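Red, Green and the Rest: Colour Coding in Betotthorpe

6 min read
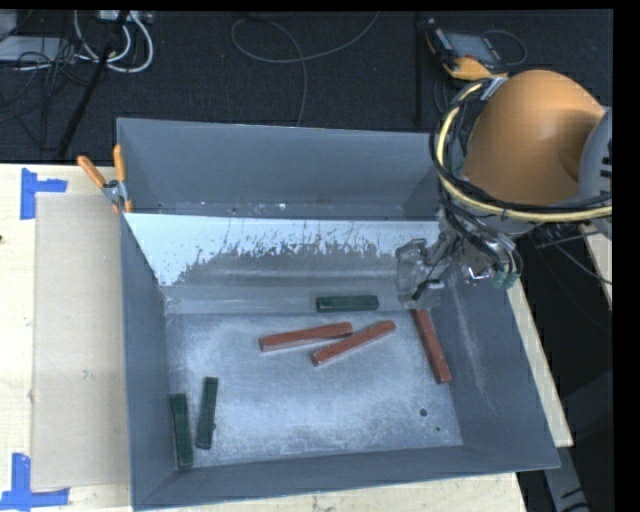 Figure 1. Red and dark green blocks in a grey metal bin.

Project report, submitted September 23, 2019

1. Introduction

Colour is one of the cheapest ways to tell people something. A red label means stop, full, hot or out of date. A green one means go, free, safe or fresh. Most of us learn these meanings before we can read and use them every day without thinking. They do not work for everyone. People with red-green colour vision deficiency, usually called colour blindness, may find certain reds and greens hard to tell apart, above all when both shades are dark or the light is poor.

The aim of this project was to find out how much of the public information in Betotthorpe depends on colour alone. By "alone" I mean that a person who could not tell the colours apart would lose the message, or part of it. A red sign with the word CLOSED on it does not depend on colour alone. A red dot with no words, shape or number beside it does.

I chose Betotthorpe because I live there and could go back to check things. It has one main shopping street, a bus station, a health centre, a library and a sports hall, so there is a fair range of signs in a small area.

2. Background

The eye has three kinds of cone cell, and each responds best to a different part of the spectrum. In red-green deficiency one kind is missing or does not respond in the usual way. There are two main forms, known as protan and deutan. With the protan form, reds can also look darker than they do to other people, so red print on a black background may be very hard to read. With the deutan form the brightness of red is close to normal, but red, green, brown and orange can be confused.

The condition is usually inherited and is carried on the X chromosome. It is much more common in men than in women, because a man has only one X chromosome. Many people who have it manage well by using brightness, position and context. A driver knows that the top light is red because it is the top light. Difficulty comes when the other clues are taken away.

Guidance for web designers already says that colour should not be the only means of giving information. I could find much less that was written for small shops, clubs and local services, and these make a lot of their own signs.

3. Method

The survey was done on foot in March over several afternoons. I divided the town into 5 areas: the main street, the bus station, the health centre, the library and the sports hall. In each area I wrote down every sign, notice, map, timetable, chart or label that used two or more colours to separate one meaning from another. Pure decoration was left out, and so were shop names and advertising posters.

Each item was given a line in a notebook with its place, its colours, its purpose and whether there was a second cue. Second cues were words, numbers, symbols, shapes, patterns or a fixed position. Where I was not sure, I photographed the item and looked at it again at home in black and white. If the meaning was still clear in black and white, I counted it as having a second cue. This test is stricter than real colour blindness, as most colour-blind people do see some colours, but it was simple to apply in the same way each time.

I asked at the desk before going round the health centre and the library. Dreris, which runs the local buses, allowed me to look at the staff noticeboard as well, but I have not included it in the results because the public cannot see it.

4. Results

The survey recorded 439 items. Of these, 337 had a second cue and the rest relied on colour alone. So most colour coding in the town was usable, with a sizeable minority that was not.

4.1 Main street

The main street had the largest number of items. Nearly all the road signs and parking signs had a second cue, as would be expected with national designs. Shops were more mixed. Price labels at the Hsieh hardware shop use a coloured edge for each department, and the department name is printed under the price, so nothing is lost. Paint tins on the same shelves have the colour name on the lid. At the Wanda café the menu board used a green dot for vegetarian dishes and a red dot for dishes containing nuts. The dots were the same size and were drawn in chalk. I counted every one of these as colour alone. As this was the one case where a mistake might harm someone, I mentioned it at the counter. By my next visit the letters V and N had been written inside the dots.

4.2 Bus station

The route map shows each route as a coloured line. Two of the lines are a mid green and a reddish brown, and they run side by side through the middle of the town. The route numbers are printed only at the ends. In black and white it was not possible to say which line went to the hospital and which to the retail park. The timetables were better. They use shading for evening services and a column heading that says the same thing.

4.3 Health centre

Signs inside the health centre were good. The coloured lines on the floor that lead to different departments have words painted at each turning. The weak point was the leaflets. A chart about diet used a band running from green to red with no numbers or words along it. A similar chart on another leaflet had the words "low", "medium" and "high", and was clear in black and white.

4.4 Library

Children's books are sorted by reading level with a coloured sticker on the spine. The stickers are plain circles. There are 6 levels, and the orange, light green and yellow stickers looked almost the same in my black and white photographs. Adult books have letters or numbers on the spine and caused no difficulty. The study room booking sheet was filled in with red for taken and green for free, but the person booking also writes their initials, so I counted it as having a second cue.

4.5 Sports hall

The floor of the hall is marked for several sports in different colours. This was hard to classify. The lines have no labels, but a player who knows the game can often follow the shape of the court. I decided to count the floor as a single item relying on colour alone. Team bibs are red or green and have no numbers. The fixture board uses coloured magnets with no key.

5. Discussion

The pattern in the results is fairly plain. Where a sign follows a national design or was made by a professional printer, it usually had words or a symbol as well as colour. Where it was made on site by someone with a set of pens or a roll of stickers, it often did not. The bus map is the exception, as it was clearly made with care and still has the fault.

Dark shades came up repeatedly. A bright red and a pale green differ in brightness as well as hue, and can often be told apart in a black and white photograph. A brick red and a dark green may come out as nearly the same grey. If an organisation must use red and green, making one much lighter than the other would help. Blue and orange would be a safer pair in most cases.

Lighting also matters, and I did not measure it. The corridor at the sports hall is dim and the fixture board is at the far end. Even with ordinary colour vision I had to step close to be sure of some magnets.

6. Limitations

I do not have a colour vision deficiency myself and I did not test the items with anyone who does. The black and white test is a rough stand-in. A group of colour-blind volunteers might pass some of the items I failed, and might also find trouble with some I passed.

The items were not weighted. A library sticker counts the same as a nut warning, which is fair for counting but not for judging risk. Some notices will have changed since March.

7. Recommendations

Add a letter or number to the library level stickers. Writing on the existing ones with a fine pen would be enough.

Print the route number along the line on the bus map at several points, and change either the green or the brown.

Put numbers on the team bibs.

Add words to the band on the diet leaflet when it is next reprinted.

Label the fixture board magnets or add a key beside the board.

A short sheet of advice for shops and clubs could be left at the library. I have drafted one and it is attached as Appendix B. The full list of items by area is in Appendix A.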